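Ticket 1175: Patudell memory-fitting kit, trial at Lulholm
2 min read

Opened by Ewurabena Yakubu, August 24, 2025. Cycle halts with fault 146 on approach to the case.
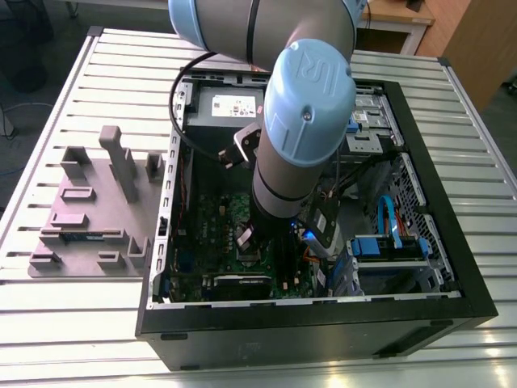 Arm over the open tower, RAM module in the fixture.

Reloaded the fixture offsets from the May backup. Fault repeated. 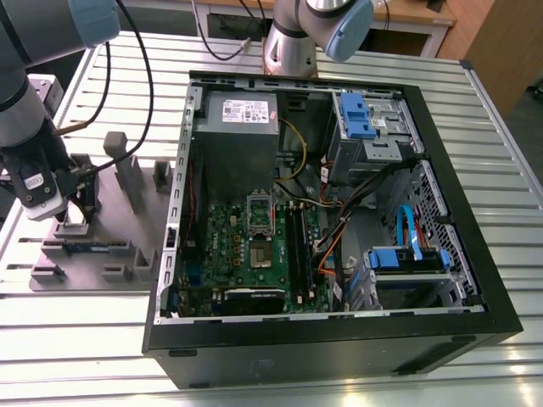 Visov support asked for the force log, sent the same day. They suspect the approach height.

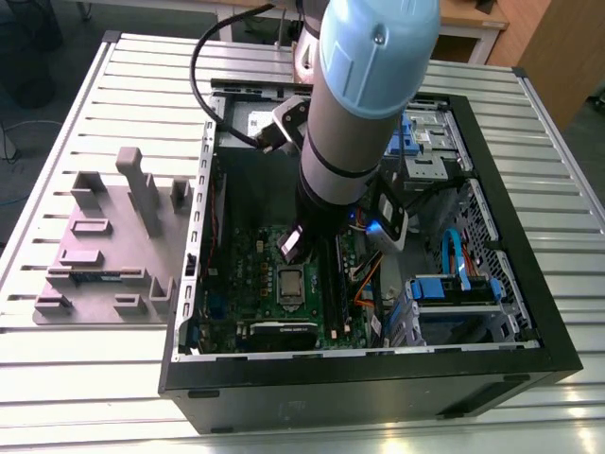 Does the kit need a new licence after an offset change?
Only if the controller is replaced.

Raised the approach height by 2 mm and restarted.
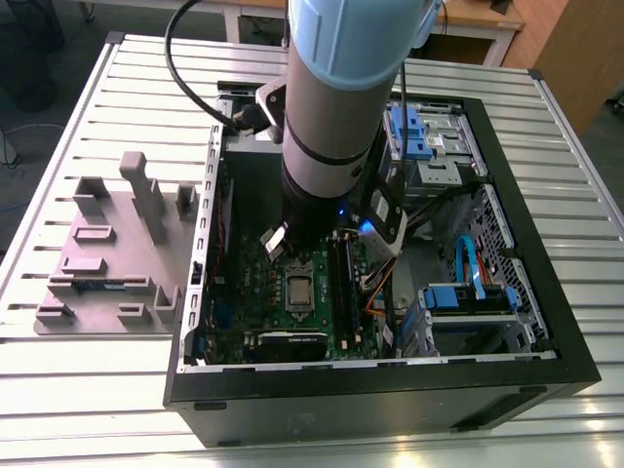
Wrist above the motherboard, module in the tray.

Status: open, awaiting Visov.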